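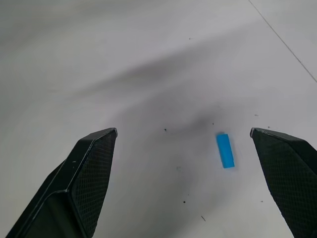 The Pivham Block Library: Blue

Welcome back, everybody, and welcome to anyone who has wandered over from the Dristby toy swap page (we've had a lovely lot of you lately!). This is the blue page of our gallery, which has been a long while coming. Red and yellow went up in January, green followed when I had a quiet weekend, and blue has been sitting in its tub by my desk ever since, giving me a guilty feeling every time I reached past it for the stapler.

For the newcomers, a bit of background. The block library lends building blocks by the tub to families, playgroups and the occasional grandparent who finds there are suddenly four children coming for the long weekend. It began 35 years ago in a cupboard at Halima Hall, and we still have the cupboard, although the blocks have spread well beyond it and into the hallway. There are over 700 of them now in regular circulation, in every colour you'd expect and one or two that I would not have chosen myself. The gallery is here so that you can see what you're borrowing before you make the trip in, and so that children can point at the screen and tell you which colour they want, and then change their minds in the car.

The long blue
A bright blue block on a pale grey surface, roughly three times as long as it is wide, with straight sides and fairly square ends. I'd call the colour azure, though Eyvindur Gunnlaugsson, who does our sorting with me, insists on "swimming pool," and his is the name that has ended up on the tub.

No letters, no numbers, no pattern on the side facing us, just a good plain blue. I'm fond of the lettered ones too, but a plain block will be anything you like. At our last open morning the long blues were a river, then a row of beds for some plastic sheep, and then (for quite a long time, and with a great deal of shouting) fish fingers.

If you're wondering how to use this shape at home, it's the one I reach for when a tower needs a roof over a doorway. Lay it flat across two shorter blocks and you have a bridge straight away, and most toddlers will want to drive something under it before you've let go. Stood on end, it makes a handsome gatepost, or a very wobbly lighthouse. Older children like to set them in a line and knock them down, and I can recommend doing this on a rug if there's anybody sleeping downstairs.

How the blues are lent
The blues go out as a mixed tub, long ones and short ones together, for three weeks at a time. You're welcome to borrow blue alone, and we have one small boy who has done so all year and won't hear of anything else, but they do look wonderful beside the yellows. If you'd like both, ask for the seaside tub, which Eyvindur puts together himself and is rather proud of.

When you bring them back, a wipe with a damp cloth and a good dry with a tea towel is plenty. Please don't put them through the dishwasher, however tempting it is on a Sunday-ish sort of evening with jam on everything. If one goes missing, do just tell us. They come home eventually, from under couches and inside gumboots, and one came back in the post from Hafstein after a family had moved there, wrapped up in a sock with a very nice note. We kept the note. I think we may have kept the sock as well.

Where to find the other colours
Red, yellow and green each have their own page, and you can get to them from the menu. The green page has the long story about the flooded cupboard, for those who like that sort of thing. Orange will be next. I had hoped to do the natural ones before then, but they're nearly always out on loan, and I can't very well ring people up and ask for them back for a photograph. (Eyvindur says I can. We have agreed to differ.)

If you have pictures of your own buildings, we'd be so pleased to see them, blue or otherwise. Drop a print in the box by the hall door with the builder's first name and age on the back, and I'll pin it up above the cupboard where the other builders can have a look. Castles are very welcome, and so are garages, and so are the ones that had fallen over by the time you'd found the camera.

Hui-mei Ng
Page last updated 2018-05-27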